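Speaker notes: Saving the game without losing the player
Indie dev evening, 12/07/2019

Slide 1. Title

Say hello, say what the game is. Dutton is a small town management game for PC, two of us making it, in early access since August. Tonight is only about save files. No trailer, no sales numbers.

Slide 2. How saving worked at launch

One save file per town. Written when the player quit to the menu, and at the end of each in-game season. That was it. A season takes 15 minutes of play if you don't pause, and most people pause a lot.

The file was one big dump of everything in memory. Easy to write, took me an afternoon. Loading was the same thing backwards. It worked fine in our tests, which were short towns played by people who knew where the bugs were.

Slide 3. What went wrong

First patch changed how roads were stored. Old towns loaded with the roads in the wrong place, and then the autosave wrote that over the good file. Players lost towns they had spent weeks on.

Read out the subject line of the first bug report: "town is now a lake." Wait for the laugh, move on.

There were two separate problems and I mixed them up for too long. The file had no version number, so the game couldn't tell it was reading something old. And we kept only one copy, so any mistake was permanent.
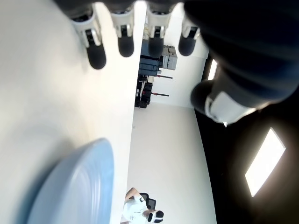 Slide 4. Version numbers

Every save now starts with a version number. When the game loads an older one, it runs a small upgrade step for each version in between. Version 1 goes to 2, 2 goes to 3, and so on. I never write a step that jumps.

Each step is short and I don't touch it after release. If a step has a bug, the fix is a new step.

Keep one real save from every version in the test folder. The build machine loads all of them before we ship. Our biggest is a town called Zasport with 2,000 buildings, sent in by a player, and it has caught more problems than anything I wrote on purpose.

Slide 5. Backups

We keep 4 copies per town. The newest save goes to a temporary file first. When that is written and reads back correctly, it gets renamed, and the oldest copy is deleted. If the power goes out halfway, the player still has the last good one.

The load menu shows all of them with the in-game date and the number of residents. I wanted to hide the older ones behind a button. Testers didn't find the button, so they are in the list.

Slide 6. Autosave timing

Autosave used to freeze the game for a moment in large towns. Now the game copies the data it needs, then writes it in the background. The copy still costs a little. We do it when the player opens a menu, if one gets opened in time, and at the season change if not.

Pause here and take comments before the cloud part. When I ran through this at the practice session, people had plenty to say at this point.
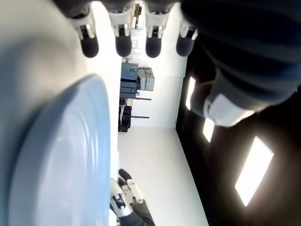
Yáñez said the game should also save right before an upgrade runs and keep that copy out of the rotation, so that a bad patch can't push every good file off the end. We added it the week after. It sits in its own folder and the game never deletes it.

Slide 7. Cloud saves

Short slide. If the local file and the cloud file differ, ask the player. Show both dates and both resident counts. Don't pick the newer one automatically, a laptop with a wrong clock will win every time.

Slide 8. Mods

The Celley map mod stores extra data in our file. If the mod is missing, we keep its data untouched and write it back out on the next save. Skip this slide if time is short.

Slide 9. Questions

Slides and the upgrade code are on our site. Put the address up and leave it up.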